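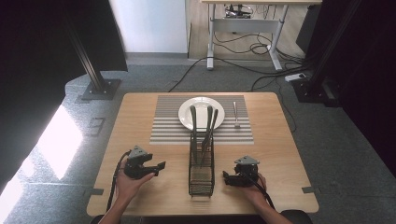
*Fig. 1. Table station, utensil holder task, both hand grippers in use.*

**Plokari table-setting project: fault review meeting**
Aug 1, 2021
Chair and minutes: Eglė Rebane
Parties represented: Plokari (operations, data), Prorilholm (gripper hardware), Florkbridge (safety)

## 1. Previous minutes

Accepted with one correction. The spare finger sets were ordered from Lūse, and the earlier minutes gave the wrong supplier.

## 2. Fault under review

Operations reported that the right gripper lost its width reading during recording. The jaws kept moving with the operator's hand, but the logged opening stayed at its last value. The station gave no warning. The fault was found later, when data ran the playback check and the arm closed on a fork at the wrong width and pushed it off the mat.

Of 2,343 recordings in the batch, 407 contain a frozen width value on the right side. The left gripper shows no fault in the same batch.

Prorilholm opened the right unit on the bench. The signal wire was broken inside its jacket at the point where the cable leaves the body. The break closed up when the cable was held straight and opened when it was bent downward. Prorilholm considers this a fatigue failure from repeated bending. Florkbridge agreed on the location but asked that the cause stay open until the left cable has been cut and inspected as well.

## 3. Cable routing

Each gripper cable drops past the operator's hand toward the near edge of the table. Operations said that operators reaching to the far side of the placemat feel the cable pull before they reach the plate. Prorilholm proposed a strain relief clip on the body and a longer service loop. Operations had no objection to the clip. The longer loop was not agreed, as it could catch on the utensil holder.

Florkbridge raised the cables on the floor between the table and the rear desk as a separate trip hazard. Operations will reroute them along the wall and move the power strip out of the walking path. Work at the station stops until this is done.

## 4. Finger pad wear

Prorilholm noted chipping on the pad faces and uneven edges at the top of the pads. Wear of this kind does not affect the width reading. It may affect how thin items such as knives sit between the jaws. Data asked for a replacement limit in writing. Prorilholm first suggested changing pads every 100 sessions. Operations asked for a limit based on visible damage as well, and this was accepted.

Pads will be checked with the jaws open over a knife on the mat, before the first grasp of a session.
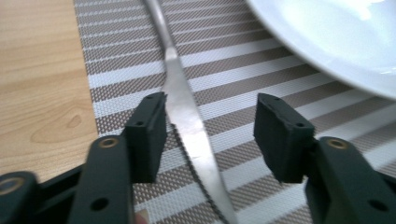 ## 5. Software check

Data will add a test that compares the two width signals with the wrist camera view at the start of each recording. If a signal does not change for 3 seconds while the jaws are moving, the recording stops and an alarm sounds. Florkbridge asked that the operator not be able to mute the alarm. Agreed.

The 407 affected recordings are withdrawn from training. Data asked whether the left-hand portions could be kept. No decision; carried forward.

## 6. Actions

- Prorilholm: cut and inspect the left cable, report findings to all parties.
- Prorilholm: fit strain relief clips to both grippers.
- Prorilholm: issue the pad replacement limit in writing.
- Operations: reroute floor cables, confirm to Florkbridge before restart.
- Data: stalled-signal test, including a trial with the broken cable fitted.
- E. Rebane: ask Lūse for a delivery date on the spare finger sets.

## 7. Next review

The cable design will be reviewed again in November. Florkbridge will sign the restart form separately once the floor work is confirmed.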